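Frequently Asked Questions
Home Robot Simulation Club, Ustport

What does the club do?

We teach a simulated robot to find its way around a simulated home. Teams write the code, press run, watch their robot bump into the furniture, and try again. It's a lot of fun, and you'd be surprised how loudly a group of students can cheer for a robot that made it through a doorway! 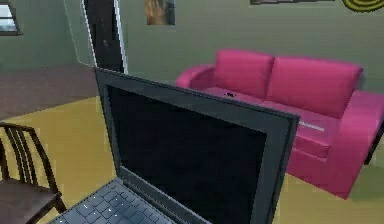
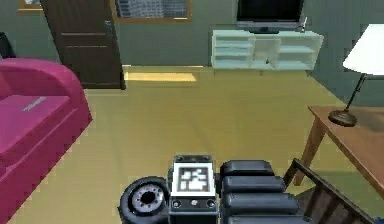 Two views from inside the simulator. Both show the room with the pink sofa and the yellow carpet.

Do I need to know how to code?

No. Many members join without having written a line. New people start on the Plosa track, where you change numbers in a script that already works and see what the robot does differently. When you feel ready you move to the Teller track and write your own. Some people do that in two weeks and some take all fall, and both are fine.

Do I need my own computer?

It helps, but you can use the lab machines any time the room is open. If you bring a laptop, it needs a fairly recent graphics card and enough free space for the install. Dayana Camacho keeps a list of setups that are known to work, so ask her before you buy anything.

Is there a real robot?

Not in this club. Everything we do runs in simulation, and that's a big part of why we can move so fast. A crash costs you a restart and a groan. If you really want to turn a wrench, the hardware club meets down the hall and plenty of people belong to both.

What is the Escobedo Challenge?

It's our big event of the year! Each team gets the same home and the same set of errands, such as "go to the TV" or "stop next to the table." Your robot starts in a spot you don't know ahead of time. Scores come from how many errands it finishes and how often it touches something it shouldn't. A perfect run is worth 400 points. The best any team has done so far is 200, so there is plenty of room for you to show us up.

How big are the teams?

Two to four people. If you come alone we'll help you find a team at the first meeting. You can also enter as a solo team, but please talk to Hạnh Lưu first so you know what you're getting into - the last stretch before the challenge is busy even with four.

Why does my robot keep getting stuck on the chair?

Everybody's robot gets stuck on the chair. Chair legs are thin, and if your map is too coarse they can slip right through it, so the planner thinks the way is clear. Try a finer grid near the table. Also check that your robot's outline in the settings includes the arm. Forgetting the arm is the most common bug we see, and it's a quick fix.

My robot sees the sofa fine but misses small things. Help?

Small, dark objects on furniture are hard. They only cover a few pixels from across a room, so get closer and look again before you decide nothing is there. Changing the viewpoint helps too. Hạnh wrote a short guide on picking good viewpoints, and it's in the shared folder under "looking."

Can we train a model, or does it have to be hand-written code?

Either one! Most teams mix the two. If you train something, you may use up to 3,000 saved images from the practice homes. The challenge home is off limits until the day itself. Please write down what you trained on, as the judges will ask.

Can I change the furniture?

In the practice homes, yes, and please do. Move the sofa, swing the door shut, turn the chairs around. Code that only works in one layout tends to fall apart on challenge day. Save your version under a new name so the next team still has the original to work from.

How much time does it take?

Meetings run from 4 to 6 p.m., once a week. Expect another hour or two at home if you're on a challenge team. If you have a play or a big exam coming up, tell your teammates early and skip a week.

How many members are there?

We have 22 right now and would love more. There is no tryout and no fee.

When can I join?

September is the easiest time because the beginner sessions start then, but you can walk in any week. Someone will sit with you and get the simulator running, usually before the end of your first meeting.

I still have a question.

Ask Dayana or Hạnh at a meeting, or leave a note in the question box by the lab door. Good ones get added to this page.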